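搜索本站
输入关键词
搜索 全部记录 标签

工作间记录 · 木器涂装
七月，下午四点
记录：涂装组

关于Prurko硬蜡油“一遍成膜”的说法，我先把不信的理由写下来，免得试完以后自己改口。

供货方给的单页上写：一遍即可，不用打底，不用中间打磨，擦完过夜就能上桌吃饭。这几句话里我只愿意先信“擦完”两个字。单页没写是什么木头、砂到多少目、室温多少，“过夜”是几个小时也没写。我们去年试Garis那款水性油的时候，单页也写得差不多，最后做出来的板子，杯底一圈白印，到现在还挂在料架旁边。

所以这次按老办法来。同一块橡木板锯成样片，正反都刨平，一律砂到250目，吸尘，再用拧干的布擦一遍，等毛刺立起来以后轻轻带一下。分三组：

甲组：Prurko，严格按单页，一遍。
乙组：Prurko，两遍，中间隔一天，细百洁布过一下。
丙组：我们一直用的Rusu桐油，老配方，三遍。

丙组有人说不公平，三遍对一遍。我承认不公平，但客人不会因为我们少擦了两遍就对桌面客气一点。要比就比最后交出去的东西。

用量也记一下。甲组开罐取了20克，擦到最后布上还剩不少，单页上那个“一罐能刷一张大桌两面”的算法，大概是没把布吃掉的油算进去。乙组第二遍明显省，木头已经不怎么吸了。罐子盖好之后第二天开，表面起了一层薄皮，挑掉，下面是好的。这一点单页没提，价格倒是提得很清楚。

擦过油的布全部摊平晾在外面铁丝上，不许团起来扔桶里。这条写在墙上很久了，还是每个月要说一次。

气味：Prurko开罐时有股橙皮味，过一夜淡了，还在。说“无味”的人可能是在室外闻的。

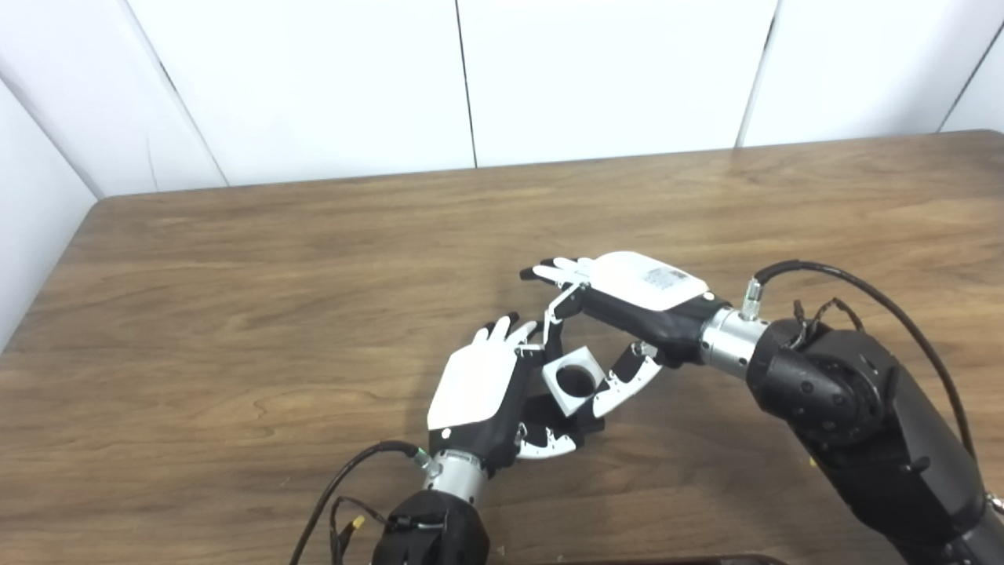 水渍试验从第三天开始做。之所以不按“过夜”做，是因为按过夜做了一片，手指甲一划就有印，没必要再浪费样片。第三天的结果：

清水，杯底压一夜：甲组有浅圈，擦干半天以后淡到要侧着光才看得到；乙组没有；丙组没有。
热茶：甲组发白，没退；乙组有一点点，用油布蹭掉了；丙组也有一点点，也蹭掉了。
酱油：三组都没事，说实话橡木颜色本来就深了，有事也未必看得出。这项以后换成浅色的枫木再做，这次的结果不算数。
白醋：甲组局部失光。另外两组我反复看，觉得没有，但同事觉得丙组有，我们两个人对着窗户争了一会儿，最后记成“存疑”。

这里要泼自己一点冷水。每组的样片太少，同一块板上边材和心材吸油不一样，甲组有两片偏偏都靠边材。如果有人拿这份记录去说Prurko不行，我不赞成。我能说的只是：按单页写的那样擦一遍，在我们的板子上，不够。

还有砂纸的问题。有个说法流传很广，说硬蜡油之前不能砂太细，砂过150目油就吃不进去。我砂到250目，油照样吃。也许松木不一样，也许说这话的人当年用的是另一种油，总之我没见过谁拿出样片来。找块废料两头各砂一种目数，花不了一个下午，可大家宁愿互相转述。

Pandico的人上周打电话来推他们的陶瓷涂层，说硬度如何如何，能用100年。我问他公司开了几年，他说要回去查一下。样品可以寄，试可以试，钱先不付。

光泽方面，乙组比丙组略亮，我个人不喜欢，看上去像刚擦过没干。不过客人里喜欢这种的不少，这条不当缺点记。手感乙组更滑，丙组更涩，摸着更像木头。眼睛闭上摸，三个人里有两个能分出来，也没多大意义，桌子不是闭着眼睛买的。

成本没有细算。粗看乙组比丙组贵，但少一遍工，少等一天，场地腾得快。旺季可能是划算的，现在不是旺季。

下一步：
枫木样片重做一轮，三组不变，每组多切几片，边材心材分开放。
甲组留着不动，过一个月再做热茶。单页小字里有一句“完全固化需要时间”，没写多久，给它这个机会。
发白的那片试试能不能局部补。要是能补，乙组这个做法我就没有太多话说了。
问供货方要检测报告。去年问Garis要过，对方寄来一本挂历。

在这之前，交货的桌子还是用桐油。

读者留言

木屑多：我家餐桌就是一遍硬蜡油，半年了，茶杯印确实有，看惯了也还行。你们等满一个月再测，差别可能没这么大。

老刨子：150目那个说法我师傅也讲过，但他讲的是硬枫。橡木孔大，怎么砂都吃油。

路过的：挂历还有多的吗

涂装组 回复 老刨子：枫木那轮会加一组150目，做完贴上来。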